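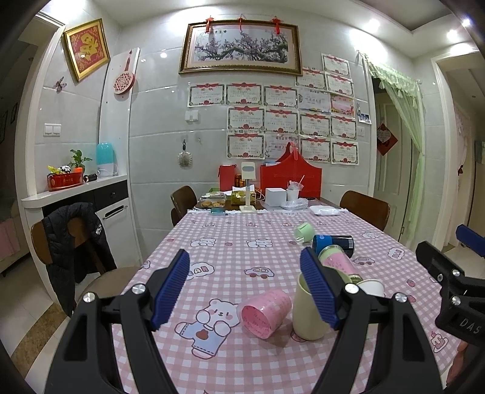

Re: [tableware] sorting mixed cups after a meal

I sort by material before I sort by size. The usual advice is to nest everything that nests and deal with the rest later, which leaves paper inside plastic and a sticky ring on both. On a table like the one at the top, I would take the pink plastic cup and the small light-green one with the handle first, both to the sink side. The white paper cup goes in a separate pile. The navy can goes with neither, and it should be emptied over the sink before anyone lays it in a bin.

On 26th December, Niamh Madigan wrote:
> Does anyone have a fixed order for clearing cups? We have
> paper, plastic and a couple of jars with lids, all on one
> cloth, and they get knocked over as soon as two people
> reach in. I have been using the Pidden rack but it only
> takes straight-sided cups. Also, is it worth keeping the
> unused paper ones?
>
> Niamh

To the rack question: the Pidden holds straight walls only, as you say. Tapered cups ride up on the pegs and tip the row. The Undow tray has no pegs and takes both, with a lip 2 cm high. Handles should all point the same way or the last cup in each row will not seat. I have had mine since July and the lip has not bent.

Unused paper cups are worth keeping if they go back in a sleeve, mouth down. Left loose, they pick up dust and the rims deform. Used ones I do not keep.

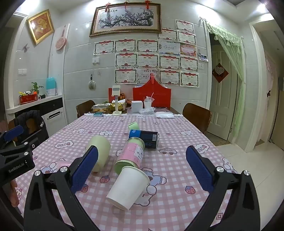
Lidded jars are a separate step. Check the lid before lifting, and lift by the body. A jar on its side will roll if the cloth is pulled, and it takes its neighbors with it. With a pale green lid and a pink label, as on the jar behind the paper cup, I would stand it up first and clear around it. The can beyond it is next, then the cream-colored cup on the left. Leave the things at the back of the table (straws, snacks, the phone stand) until the front is clear. They are stable where they are and they mark the edge of the working area.

Cloth last. Fold the long sides in so crumbs stay in the middle, then carry it out – do not shake it over the chairs. If a jacket is hanging on one of them, move it before you start.

For storage I use 3 shelves: paper on top, plastic in the middle, glass at the bottom. Alvarado sells a bin that fits the lower shelf, but the lid fouls the shelf above unless you raise it one notch. The part number on mine is 2573. I have not tried the Indum version.

If your rack still tips with straight cups in it, send the peg spacing to the list and I will compare it with mine.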